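Kimen Kitchen Classes - Frequently Asked Questions

Booking

How do I book a place?
Use the calendar on the Classes page or call the front desk between 9 a.m. and 5 p.m. You will get a confirmation email within an hour. If you don't see it, check your spam folder before booking a second time.

How many people are in a class?
Each class takes up to 10 people. The Wednesday evening class fills up first, so book early if that is the only night you can come.

What does it cost?
A single class is $29. A full course of six classes is $148. Ingredients, aprons and use of all equipment are included in both.

Can I cancel?
Yes. Cancel two days or more before the class and we refund the full amount. After that we can't give a refund, but you may send someone else in your place. Please email us their name so we can update the list.

What happens if I miss one class in a course?
You can make it up in another course with the same lesson, if there is room. Make-up classes have to be used within three months.

Classes

Do I need any experience?
No. Beginner Basics starts with holding a knife and reading a recipe. Sauces and Stocks assumes you have done Basics or cook at home most weeks.

Can children come?
Children 9 and up can join the Saturday morning family class with an adult. One adult can bring two children. The evening classes are for adults only.

Do children use sharp knives?
Not in the first lesson. They start with plastic knives on soft foods such as bananas and cooked potatoes. Marleny Mamani, who teaches the family class, decides when a child is ready to move on.

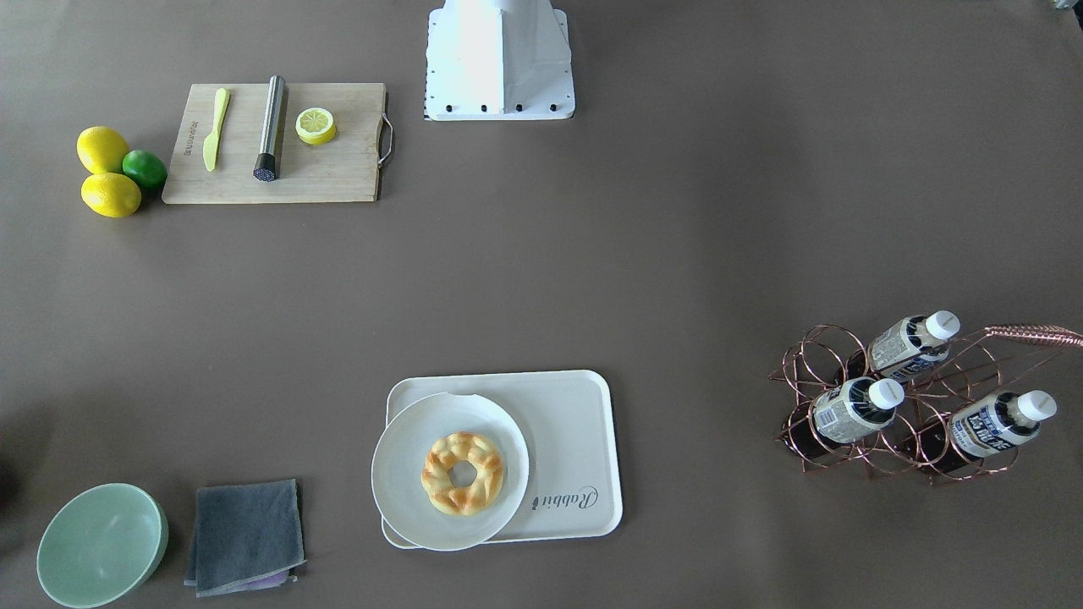
Plastic knife on a wooden cutting board.

Can I bring my own knife?
Yes, if it has a blade cover. Please keep it in your bag until the instructor asks for knives.

Food and allergies

I have a food allergy. Can I still take part?
Usually. Tell us when you book, and we will send you the recipes ahead of time. We use nuts, wheat, eggs and milk in the same kitchen - if your allergy is severe, call us first and ask for Trilok Mathur.

Is there a vegetarian option?
Every class has one. Pick it on the booking form.

Do we take food home?
Most people do. Bring one or two containers with lids.

Getting here

Where do I park?
There is free parking behind the building after 6 p.m. Before then, use the Condori Street lot, which takes cards only.

Is the kitchen wheelchair accessible?
Yes. The side door has a ramp, and one workstation can be lowered. Mention it when you book and we will have that station set up for you.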